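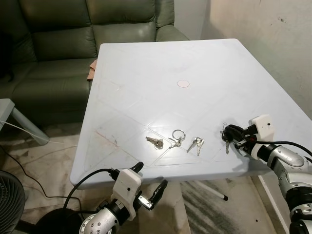

Small Objects, Long Records: A Conversation with Adanech Derese

Feb 11, 2018

The Taldale Local History Office holds the records of the old parish of Solheim, the papers of several farms and businesses in the valley, and a lost property register that has been kept, with interruptions, by the town of Taldale and its predecessors. Adanech Derese has been keeper of the collection for nine years. She spoke with Embla Tveit of the Office's newsletter about the register, the people who wrote it, and the work of making it available to readers.

The register came to the Office from the town hall in 22 bound volumes, most of them in fair condition. Derese first saw them in a storeroom on Raler Street, where they had been shelved with tax ledgers. "They had been given tax numbers, and for that reason no reader had ever asked for them," she said. "I opened one to check the label and found a page about a lost goose."

The goose was claimed the same afternoon. Most entries are shorter and less lively. A typical line gives the day, the thing found, the place, the name of the finder, and a mark if the owner came forward. Gloves, purses and single shoes appear in every volume. So do keys, which the early clerks described with more care than almost anything else. One clerk drew the outline of each key in the margin, and his successor continued the habit until the page format changed and the margin was taken up by a column for fees.

Asked why keys received such attention, Derese pointed to the cost of replacing a lock. "A household might own one good lock, on the chest or the storehouse. If the key was gone, the smith had to be paid, and the family had to worry about who was holding it. The clerk understood that. He was a neighbor before he was a clerk."

The oldest document in the group is not part of the register proper. It is a single sheet dated 1571, in which the parish of Solheim orders that found goods be announced at the church door on 3 separate occasions before they may be sold. The sheet was folded into the binding of a later volume and was discovered when that volume was sent for repair. Derese is cautious about its meaning. "We know what the order says. We do not know how well it was followed. There are no notices from those years, and I would not want to build a whole custom on one sheet of paper."

Tveit asked whether the register offers a fair picture of the valley's people. Derese said that it does so only in part. Finders are named far more often than owners, and servants and seasonal workers seldom appear under their full names. Women are well represented as finders and rarely as claimants, even when the object was plainly their own. "A thimble is claimed by a husband. A baby's cap is claimed by a grandfather. We have to read those lines with some patience."

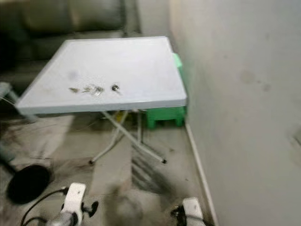 The Office began transcribing the volumes under a project known as Vumport, named for the ferry landing where a large share of the goods were found. The landing had a bench, a shelter and a long wait, and travelers left things behind in all seasons. Transcribers work from scanned pages and enter each line as written, keeping the original spelling. A second reader then checks the line and adds a modern term for searching.

The modern term has caused more discussion than expected. Clerks used local words that do not appear in any dictionary, and some of them changed meaning between one volume and the next. Derese gave the case of a word used first for a buckle, later for any small metal fastening, and in the last volumes for things the clerk did not recognize. "We had a long exchange about whether to enter those as 'unknown.' In the end we kept his word and added a note. He chose to write something down, and I think the record should show that."

She was also asked about the gaps. The longest falls after the town hall moved, when found goods were handed to whichever shop was nearest. A few shopkeepers kept lists in the back of their account books, and the Office would be glad to hear from families who still hold such books. Loans for copying can be arranged, and the originals are returned to their owners.

The first group of transcribed volumes may be read in the search room on request. Readers who wish to see the sheet from Solheim should write ahead, as it is kept in separate storage and is brought out only when Derese or a member of her staff is present. The volume with the key drawings is at present with the binder and will be available again when its spine has been repaired.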